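3.2 Things and surfaces

The list of things was drawn up from the household inventories described in Section 2. Twenty households had written down what stood on their kitchen counter in the evening, at a time when no meal was being made, and the combined list ran to nearly 500 entries. Ochoa and Somboon sorted these separately and then settled the differences by discussion. Most disagreements were over containers. A jar holding dry food was coded as food by one of them and as storage by the other, and we kept the second reading throughout.

The sorting gave seven groups: small appliances, dry food in containers, tableware, sieves and strainers, cables and plugs, paper, and visitors. The last name was taken from one of the Harnen households and covers anything that belongs in another room. Bags and luggage made up a large part of this group. Respondents said they put a bag down on the counter when they came in and moved it only when they needed the space to cook. Cables were entered separately from the appliance they belong to, following the respondents, who often complained of the cord and said nothing about the toaster.

The surface and the wall behind it were treated as part of the arrangement. In the Nendulik inventories, people with a dark or strongly veined counter reported overlooking small items more often than people with a plain one, and we wanted a surface of the first sort. The wall is papered in a repeating pattern of ovals and circles in beige and tan. Figure 3 shows things from several of the groups on the dark brown marble.

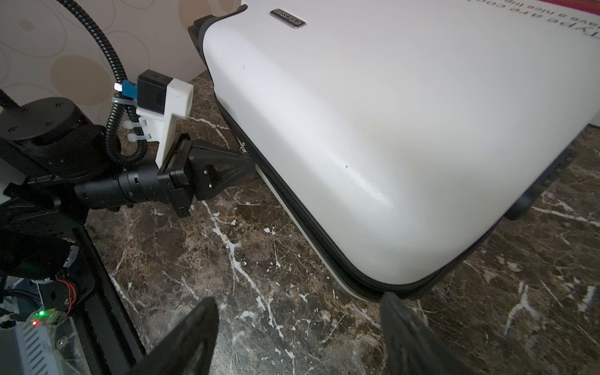
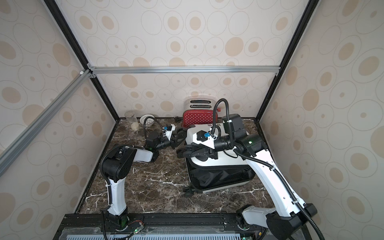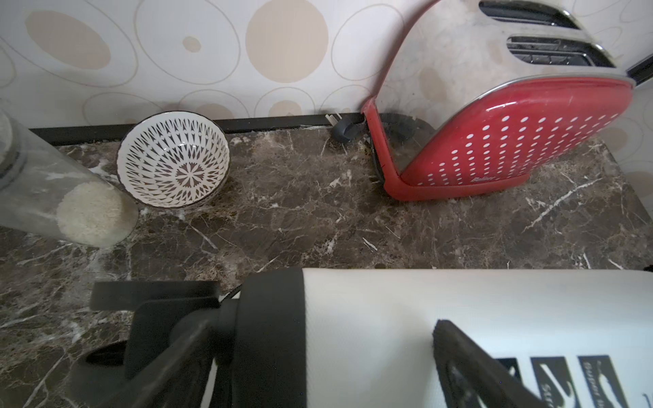
Figure 3. Things on the veined marble surface. (a) White hard-shell suitcase lying on its side. (b) Two-slot toaster near the back wall, with a lidded glass jar and a white strainer basket to the left. (c) Toaster with its cord, a clear container of rice, and a small patterned bowl.

Each thing was given a home before any arrangement was judged. For dry food and tableware the home was a cupboard shelf, and for appliances it was the counter itself, at the back. Visitors had no home in the kitchen and were scored as out of place wherever they stood. Paper was dropped from the scoring after the Prerura inventories came in, as respondents there could not agree on where a letter or a receipt should go. The cord was scored with its appliance at this stage, although it had been listed apart, so that a toaster in its place with a trailing cord received a half mark. The scoring sheet is given in Appendix B.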